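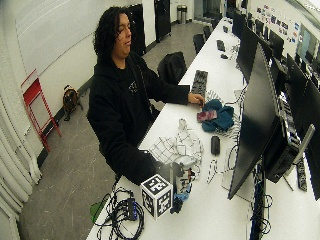 换一块标定立方体，要不要把整个工位重新标定一遍？
只要固定相机没动过，重跑一次外参就够，内参可以留着。

用的是 Didenora 的标定立方体，装在我们叠布工位上，到写这篇时用了 14 周。工位是一张长桌，固定相机从高处往下看，镜头是鱼眼，边缘畸变很大，以前用平面标定板，靠桌边的几个角点总是丢。

立方体是白底，各面印黑白标记，放在桌沿附近就能用，不用夹具。配套软件叫 Yurt，导入面的尺寸后采 20 组位姿，自己算外参，误差按面列出来。第一次装花了一上午，主要耗在鱼眼模型上：默认是针孔，要在设置里手动改，说明书放在附录，不好找。

日常维护很简单。每天开工前放回原位跑一次检查，误差超限就重标。表面用干布擦，别用酒精，我们擦过一次，有一面的黑色发灰，识别率明显下降。桌上的布料也要留意，黑白花纹的布和黑格布离立方体太近时，软件偶尔会误检，挪开再跑就好。线缆最好固定住，碰到立方体就得重来。

价格 600 元，比之前用的 Brastel 标定板贵。标称寿命最多 3000 次检查，我们还远没到。

缺点有两个：底面没有防滑垫，桌子一晃就偏；Yurt 导出的文件格式和我们的控制程序对不上，得自己写脚本转。

固定相机加鱼眼镜头的工位可以买，普通镜头用平板就行。

Skullport 工位维护记录，2021-04-18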